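Card insertion task, wrist view: which slot do we index from?

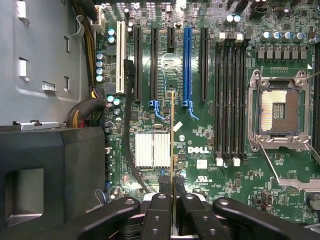
Category: Student Projects > Manipulation

gerlach_bench
Our club entry is PC assembly, card stage only. The Dell board stays in its tower case, laid so the wrist camera looks straight down. The gripper holds the card edge upright and we have to pick a slot from the wrist view. Currently we use the blue PCI Express slot as the reference and offset from there. 376 labeled images so far. Is blue a safe anchor?

sesness2
Color is fine until the lighting changes. You also have blue retention latches at the ends of two slots, and only one of those slots is blue. A threshold will merge latch and slot. I would index from the white PCI slot at the left end of the row.

gerlach_bench
White PCI sits near the power wires. We lose it when the bundle shifts.

cilon_k
Disagree with both. Use the DIMM bank. Four parallel black slots with white latches at both ends, hard to confuse with anything else on that board.

sesness2
It's the wrong side of the card for most approaches, and the finger will cover it on some of them.

cilon_k
Then fit the whole board and stop relying on one part. Arkomora does this with 675 images.

gerlach_bench
Will try the full fit tonight. Close the fingers to 2 mm or leave them wider before regrasp?

sesness2
Wider. Check the SATA cable clearance first.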